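Schülerprojekt „Plernura“ erfasst Greifbewegungen für die Robotik

Pirkness. Die Robotik-Arbeitsgemeinschaft der Gesamtschule Pirkness hat im Februar die zweite Phase ihres Projekts „Plernura“ aufgenommen. Im Mittelpunkt steht die Aufzeichnung alltäglicher Handgriffe mit einem handgeführten Greifer. Die gewonnenen Daten sollen im kommenden Schulhalbjahr zur Steuerung eines Roboterarms herangezogen werden.

An dem Vorhaben beteiligen sich 32 Schülerinnen und Schüler der Jahrgangsstufen 10 bis 12. Sie arbeiten in festen Zweiergruppen und führen jede Aufgabe mehrfach aus, wobei Ausgangslage und Tempo nach einem zuvor abgestimmten Plan wechseln. In der ersten Phase kamen auf diese Weise 1315 Aufzeichnungen zustande, von denen nach der Durchsicht mehr als 96 verworfen wurden. Häufigste Ursache war ein zu früher Abbruch der Aufnahme.
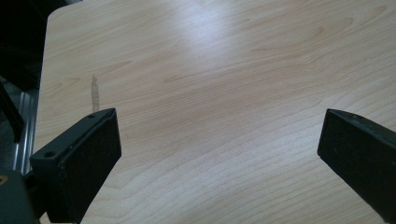 Die fachliche Leitung liegt bei Ilham Wibisono, der an der Schule Informatik und Technik unterrichtet. „Die Jugendlichen lernen, dass die Qualität eines Verfahrens schon bei der Erhebung der Daten entschieden wird“, erklärte Wibisono bei der Vorstellung des Zwischenberichts. Der Bericht umfasst 79 Seiten und enthält neben der Auswertung auch das vollständige Aufnahmeprotokoll.

Unterstützt wird die Arbeitsgemeinschaft vom Ingenieurbüro Nondum, das Rechenzeit zur Verfügung stellt und die Gruppen bei der Kalibrierung berät. Schulleiterin Glenys Wogan dankte dem Unternehmen für die Zusammenarbeit und kündigte an, das Projekt als Wahlpflichtkurs fortzuführen.

Die Ergebnisse werden beim Schulwettbewerb der Võ-Stiftung eingereicht. Interessierte Schülerinnen und Schüler ab Jahrgangsstufe 9 können sich im Sekretariat für den Kurs vormerken lassen.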